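Chapter 4
Hands Before Arms: What I Learned on an Open Day

If you skipped the first three chapters to get to the good part, I don't blame you (I put the gearboxes early to get them out of the way). We've talked about motors, joints and how an arm knows where its own elbow is. Now we get to picking things up, and I want to begin with a visit.

In April I went to the open day at Muscombe, the robotics workshop out on the Skukunstead road. I'd gone for the arms. I teach with arms, I've spent years drawing arms on whiteboards, and I had a notebook full of questions about cable routing. The arms were fine. What kept me there past closing was a demonstration in a side room, where people were doing the work with grippers they held in their own hands!

The idea is simple enough to explain over a sandwich. You want a robot to learn to take a bottle out of a fridge. You could write out every motion, and in Chapter 9 we'll try that and suffer for it. Or you could have a person do the job while holding the same kind of fingers the robot will have, with a camera looking out over those fingers, and save what the camera sees. Do that 1,000 times and you have something a machine can learn from. The team at Muscombe had 1,204 recordings of their fridge task on the day I came, and they thought 600 of those were good enough to keep. I asked what was wrong with the rest. Fumbles, mostly, and a lot of thumbs in front of the lens.

They let visitors have a turn. I was terrible at it! I've been opening fridges my whole life, but take away my fingertips and give me 2 stiff pads and suddenly I'm four years old again. I came at my first bottle too high, pinched it near the cap and watched it swing like a bell. The second time I went for the middle and squeezed far too hard. My guide told me to slow down and look at the gap between the fingers — the gap, she kept saying, look at the gap — and that one piece of advice has shaped most of this chapter.

So we'll start with the gap. Section 4.1 covers how wide a gripper has to open, and why you want some room to spare. Section 4.2 is about what the finger is made of and what happens when it bends around a can. Section 4.3 deals with knowing where the hand is in the room, including the printed markers you'll see stuck on all sorts of lab gear. The Đàm method for working out grip force comes in Section 4.4, and the math there is nothing worse than what you did in Chapter 2. I use the Drolex practice gripper in the exercises, but any two-finger kit will do if the pads are soft.

One thing to try before you read on. Get a pair of kitchen tongs, open your own fridge and move a bottle from one side of the shelf to the other. Then do it with a can. Write down where you grabbed each one and which way it tipped — you'll need those notes for the first exercise.

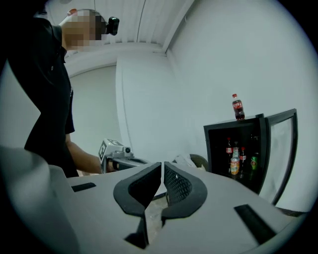 Figure 4.1 Hand-held grippers and an open mini fridge with bottles and cans.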